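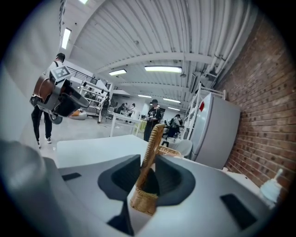 Re: Baskets for the Bakthorpe sale

On October 14, 2023, Otis Iwasaki wrote:

> Has anyone got a wicker basket with a tall handle? I need one for the bread table. The one I used in April came apart where the handle meets the rim, and I'd like to avoid glue this time. Also, can we leave things in the break room overnight or does it all have to go home?
>
> Otis

Otis,

I have one you can use. It's light brown wicker with a braided handle, a narrow arch, so it hangs well on one arm but doesn't leave much room to reach in from the side. For rolls that's fine. For the long loaves I'd stand them up in a box – they won't go under the handle.

It's by the white table in the break room, the one near the fridge and the brick wall. Take it whenever you like. Please line it with a cloth, as crumbs get into the weave and they're a pain to brush out.

You can leave things overnight if they're on the wire rack. Anything in the fridge needs a name on it.

On repairs: Drurnmont Lane has a shop that sells cane by the bundle, 15 dollars last time I went. Soak it for 27 minutes or so before wrapping. I redid a handle that way and it has held for seven years. If you still have the April basket, bring it along and I'll take a look at the rim.

I'll need mine back after the sale, no rush.

Tekine list, 52 members. Reply to all goes to everyone.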